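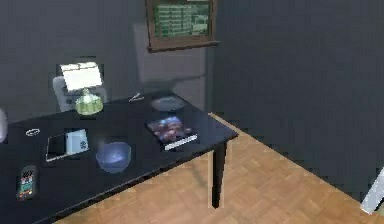

The table in Endow, with the lamp on and what looks like a bit of the arm's grey poking in bottom right

5 min read
Print | E-mail

March 27, 2020

Right, kettle on, laptop propped on the ironing board (it's the right height for standing, don't judge) and I've finally got both grippers loading in the same room without one of them ending up inside the floor. That took the whole morning. The long-fingered one had its mounting plate turned a quarter round compared with the stubby one, so every time I swapped them over the arm reached for things sideways like somebody feeling for a light switch. Oskari spotted it from a single line in my log. I'd been staring at that same line for most of an hour!

So the job this week is the comparison I promised Viorica before we all went home. Two grippers, two controllers, same table, same things on it. The Hostton controller is the old one, the one we know, which plans the whole move and then gets on with it. The Vukadinović one corrects itself as it goes along, and it wants a picture from the wrist the whole time or it sulks and stops dead. I'd meant to do all this on the proper arm at Fledton but the proper arm is behind a locked door, so simulation it is, and I must say I'm enjoying myself more than I expected.

I went for the living room table instead of the kitchen one because it's got such an awkward mixture on it. The blue bowl is deep and see-through, the plate is nearly flat, the pen thing is hardly there at all, and the remote is the one I always think will be easy. And the shiny black top is a beast for the cameras, which I'm counting as a good thing. If the depth estimate can cope with that it can cope with my mum's sideboard.

Stubby gripper first, Hostton controller. Bowl: fine. It goes over the rim, one finger in and one out, up it comes. I had it down as the hard one and it did it nearly every go. Remote: fine if it comes at it across the narrow way, hopeless the other way, because the jaws don't open wide enough to take it lengthwise (why would they) and the planner doesn't seem to mind trying. Plate: oh dear. It pushes down on the edge, the plate skates off towards the back, the arm closes on nothing and then carries the nothing very carefully to the drop-off point. I watched that one far too many times.

Long fingers next and they're much better on the plate, they can get a tip under the lip. Worse on the phone though. They flex, or the model of them flexes, and the phone swivels out. Mirsad says the friction on the fingertips is a guess from November that never got changed, so I shouldn't read much into the phone numbers until he's measured the real rubber, and he can't measure the real rubber because see above, locked door. I've put a star by them in the sheet.

Did 200 runs per gripper on the old controller, which is dull to set going and lovely to come back to. The stubby one got 62 per cent overall. I'm not writing the other one down until the phone business is sorted or I'll start believing it.

Lunch was toast. Spyros rang in the middle of it, wanting to know whether he could have the cluster from four o'clock, and we had a long chat about his sourdough and a short one about the cluster. He can have it from four o'clock.

Afternoon was the Vukadinović controller and the wrist camera, and that's where it all got a bit stickier. It's quick! Much smoother on the way in than the old one, no hesitating over the target, and when I nudged the bowl mid-reach it just bent its path and followed along. I clapped, alone in my spare room. But right at the end, for the last little bit before the fingers close, the wrist view gets so near to whatever it's near to that there's hardly anything in it to steer by. I saved a frame from one of the stuck runs to send round.

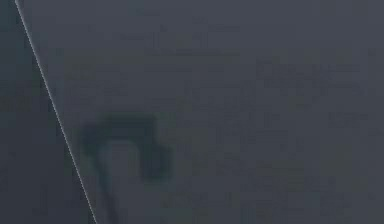 Wrist camera, very close in: grey, a bright edge, and the dark hook I take to be the fingers' shadow or outline

It's all blur apart from that thin white line down the left. I sent it to the group and got four different answers back. Ermira thinks it's a page or a panel of some sort, going by the rows of faint marks, and I'm inclined to agree, though I couldn't read you a word of it. Mirsad wanted to know where the dark shape stopped being gripper and started being shadow, and I had to say I can't tell either. Which is sort of the problem, if I can't tell then what's the poor controller supposed to make of it? It's got an edge detector that loves a nice crisp line, so my bet is it's been locking on to the white one and ignoring everything else. That would explain the drifting. Need to log what it's tracking tomorrow before I go round telling people I've solved it.

Ideas so far, scribbled on the back of the gas bill:

- move the wrist camera back up the forearm a bit so the fingers take up less of the view
- stop trusting the wrist picture inside the last 6 centimetres and let the old planner finish off
- put a mask over where the fingers ought to be and see if it cares
- shorter focus distance, if Endow lets you set it per camera (Oskari says yes, the menu says no)

I fancy the second one. It's a bit of a bodge, two controllers handing over to each other like a relay, and Viorica will pull a face, but I think we'd get the good reach and the dependable finish out of it. The first would be cleaner, only then the cable run on the real arm has to change as well and I'm not unscrewing anything from my spare room.

Quick go at the masking before I packed up, stubby gripper only. Bit better on the bowl, no different on the remote, worse on the book. I don't understand the book at all. It's got that bright glossy cover, blues and purples, so you'd think there'd be loads there to hold on to. Maybe the mask is too big. Maybe it's the angle it's lying at. I had one run where the controller got lined up beautifully, stopped, thought about it, and went back to the start position. Run 708, if I want to find it again, and I do want to.

Also must ask Ermira whether the lamp is meant to be on. I've left it lit for everything so far so at least it's the same for both grippers, but it's very bright at that end of the table and I'd like to try a few with it off before somebody else asks me why I didn't. The ring I haven't even attempted. I did look at it for a bit. The stubby one would have to pinch it more or less flat against the table, and the long ones might hook it, and I'd quite like to see that.

Handed the cluster over at ten to four, feeling virtuous. Went round the block while it was still light, waved at next door through their window. Soup for tea. Spyros has sent a picture of the loaf and it's gone completely flat, poor man.

Tomorrow: tracking log first, then the handover idea with the stubby gripper, then ring Viorica.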